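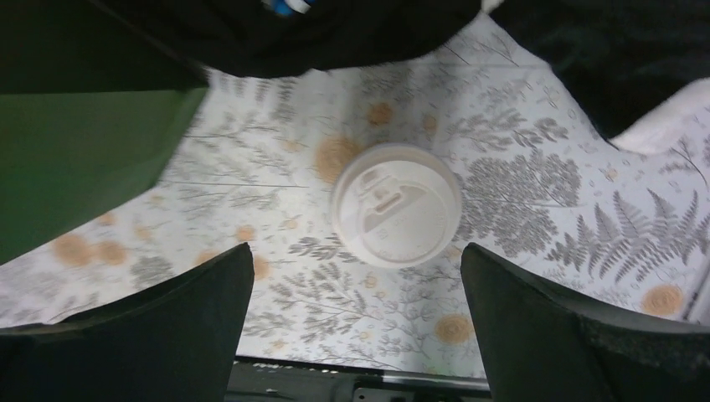

1/ Quitting takeout coffee for November, a thread

OK so I finally added up what I spent on takeout coffee this year and I had to go sit on the stairs for a minute. 3396 dollars. On coffee! And the muffins, fine, there were muffins in there too.

12 replies · 41 likes

2/ Most of it went to Uzor, the place next to my bus stop. I love them, they start my order when they see me crossing the street – this is maybe part of the problem.

3 replies · 28 likes

3/ So the plan is coffee at home on workdays and one bought cup on the weekend. My friend Pravesh Sithole lent me his old Bokska grinder, which sounds like a gravel truck. My downstairs neighbor has already asked about it (sorry, I now grind the night before).

9 replies · 35 likes

4/ Day 2 was rough. Made it way too weak, drank it anyway, got a headache by lunch and was short with everybody in the budget meeting.

1 reply · 19 likes

5/ Day 13 and I've got it down! 16 grams of beans, water just off the boil, wait four minutes, push the plunger down slowly. I even take it on the bus in a thermos.

6 replies · 52 likes

6/ If you have a favorite dark roast that isn't super oily, please tell me, I'm almost out of beans.

22 replies · 30 likes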